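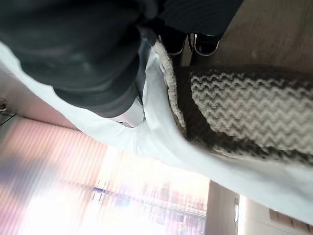

Blocking notes, chevron panel

The panel came off the needles in January and sat in a bag until Tuesday. Pattern is my own, worked out from a scrap Mitsuko Takeda gave me: cream zigzags on chocolate brown, wide brown border, beige edging in a tighter stitch.

Yarn for the brown and cream is Varkarent wool, 400 grams in total, with a little left of each. The beige is an older Plemis yarn, tan and cream plied together, so it reads as speckled once knitted. It has less stretch than the other two. I went down a needle size for it and should have gone down two.

Chevrons pull in at the valleys and push out at the points, and the border has to absorb the difference. Mine rippled along one long side. Steam alone did not fix it on the swatch, so the panel got a full soak in cool water with a capful of wool wash, 24 minutes, no agitation. Then I pressed it between towels. Do not wring it.

For laying out I use a plain white cotton sheet, washed many times with no softener. White matters with this brown. If any dye is going to move, I want to see it on the sheet before it reaches the cream. The swatch left a faint mark on the first wash and none on the second.

Order of work: pin the corners, then the midpoints of the long sides, then the valleys. Leave the points alone until the valleys are set. Kimie Kubo pins the points first and gets good results, but she knits looser than I do.

The edging goes last. I ease it by hand from the corner inward and use no pins on it at all, as the tight stitch shows every hole.

Stitch count for the center is in the notebook under Esora, the working name. I still have to write up the corner decreases, which differ on the left and right sides by one row.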